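Josetik Benchtop Arm Workplace Marking and Guidance Set

Home > Workcell Safety > Collaborative Arms > Marking and Guidance

Item no. 919
Sold by: Ullora Workcell Supply
Availability: In stock, ships in 3 business days
Page last revised: Nov 20, 2019

Overview

The Josetik set is a printed package for shops, labs and classrooms that run a small robot arm on a table with people nearby. It covers the things an inspector or a safety officer will ask to see at the bench: a written risk assessment, a marked working area, a posted speed and force limit, a stop procedure, and a record of who has been trained. The set does not include a robot, a controller or any safety-rated hardware.

The worksheets follow the general order of ISO 12100 (risk assessment), ISO 10218-1 and 10218-2 (industrial robots and their integration) and ISO/TS 15066 (collaborative operation). Copies of the standards are not included and must be bought from a standards body.

What is in the box

Bench handbook, spiral bound, 127 pages
Risk assessment worksheets, pad
Reach zone floor and table tape, yellow and black
Stop procedure card, laminated, 7 x 10 in
Tool change checklist, pad
Training log, bound
Limit labels, blank, write-on vinyl

Assess the application

An arm sold as collaborative is one part of the application. The tool on the wrist, the workpiece and the furniture around the table all have to be assessed with it. A blunt gripper moving foam blocks and the same gripper holding a scribe are two different jobs and need two worksheets.

Section 2 of the handbook goes through contact hazards by body region. Section 3 covers pinch points between the arm links and between the arm and fixed objects such as posts, shelves and lamp supports. Fixed objects within reach must be listed on the worksheet even when the program does not send the arm near them.

Slender tools

Probes, pointers, styluses and dispensing needles put the contact force on a very small area. Pressure limits will usually be reached before force limits. The handbook asks for the following before a slender tool is run with people at the table:

Round or cap the tip where the task allows it.
Keep the tip below face height for a seated person.
Lower the approach speed for any move toward the work surface.
Teach a retract position and use it at the end of every cycle.
Record the tool length and the tool center point on the checklist, and enter the same values in the controller.

If the tip cannot be capped, the worksheet directs the user to a guard or to a protective stop on entry.

Soft and loose materials

Cloth, film and paper can shift under a tool and can be drawn up with it. Fasten them at the edges or use a fixture. Hands must not be used to hold material in place while the arm is enabled. Objects standing on the material go on the worksheet with their height, and the program must clear that height with the tool fitted.

Cables and nearby furniture

Leave enough slack for the full travel of each joint, and secure the slack so it cannot catch. Run the arm through its whole range at reduced speed after every cable change. Chairs should be outside the marked zone before the arm is enabled. Keyboards and pendants belong where the operator can reach the stop without leaning over the table.

Typical bench
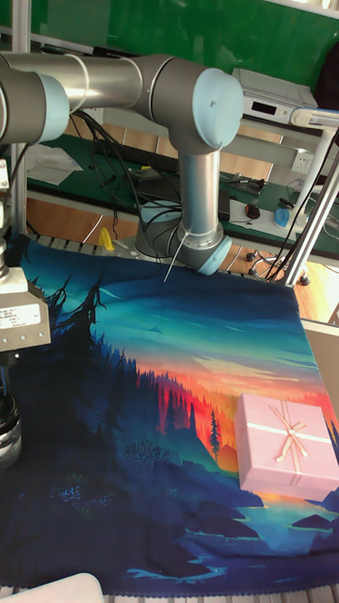 Kabbaj wrote to us after the first edition that the slender tool checklist should ask for the tip clearance above the material as well as above the bare table, as the two get mixed up when a cloth or mat is added later. The current edition has a line for each. Please discard older checklist pads.

A thin rod on the wrist with its tip close to printed cloth, and a gift box resting on the same cloth, calls for the slender tool and soft material worksheets together. The box height goes in the clearance column. The metal post and the white arm on the other side are entered under fixed objects.

Reassessment

Repeat the assessment when the tool, the workpiece, the program speed or the table layout changes. With no changes, the handbook recommends a yearly review. Many schools do theirs in February, between terms of lab work.

Compatibility

The set is not tied to a make of arm. Limit labels fit the Ginus label holder (sold separately) and will also stick to clean painted metal. Do not place them over a manufacturer's rating plate or over a joint seam.

Ordering notes

Worksheet and checklist pads can be reordered separately under the same item number with suffix P. Training logs use suffix T. Opened tape rolls cannot be returned. Use of this set does not certify a workcell, and the employer or integrator remains responsible for compliance with local rules.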